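Rullthorpe Robotics Club — Simulation Track FAQ

34 shares · 4 comments

Do I need a real arm to take part?
No. All work before February is done in the simulator. Teams that pass the simulation check then book time on the club arm.

What is the task?
Each run loads a table with a mix of objects. Your program gets a one-line instruction naming a target and has to pick it up. Object positions change with every seed.

How many runs are scored?
Each team is scored on 76 seeds, the same set for everyone. The practice pool, Pokotier, holds 2,194 and can be used freely. 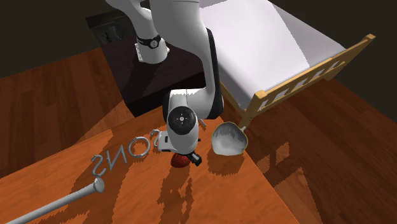
Scoring is by target only. A run passes if the named object is lifted clear of the table and held until the timer ends. Moving other objects costs points — knocking one to the floor ends the run. With the strawberry as target, check the approach path against anything standing upright, such as the metallic letters to the left of the gripper. Their long shadows across the wood also confuse simple color thresholds.

Can I change the lighting or the camera?
In practice, yes. Scored runs use the default Lollow scene file, and edits to it are ignored.

Which planner should I use?
Any. Most first-year teams start with Byun, the club's own wrapper, and replace parts of it later. Expect a plan to take about 4 seconds on the lab machines.

My gripper closes but the object slips out. Why?
Check the grasp height first, then the closing force. Small rounded objects need a lower grasp than the default setting.

Can I work alone?
Yes. Solo entries are scored the same way as teams.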